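Fuleo build, back on it this evening after a gap since March. Both arms are mounted again and talking to the same controller.

The left wrist bracket has been reprinted. Old one weighed 40 g and flexed when the arm stopped quickly. New one is 33 g and doesn't, as far as I can tell.

Larysa Vasylenko rewrote the part that keeps the two grippers in step. Before that the left side was always a bit ahead, and anything held between them got twisted. 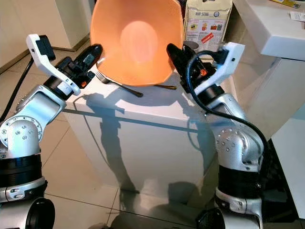 Grip force is still set by hand in a text file. Too low and things slip, too high and the motors complain. I'd like to read it off the motor current instead, but that's a job for later.

The log from tonight is 509 lines, nearly all of it the same timeout warning from joint 2 on the right arm. I've swapped the cable once already. Next I'll try the connector.

Lev Kobzar asked what the parts cost. I'll post the list when I've found the Tkachenko receipt.

Cutlery is next. Forks are thin and lie flat, so I expect to be filing fingertips for a while.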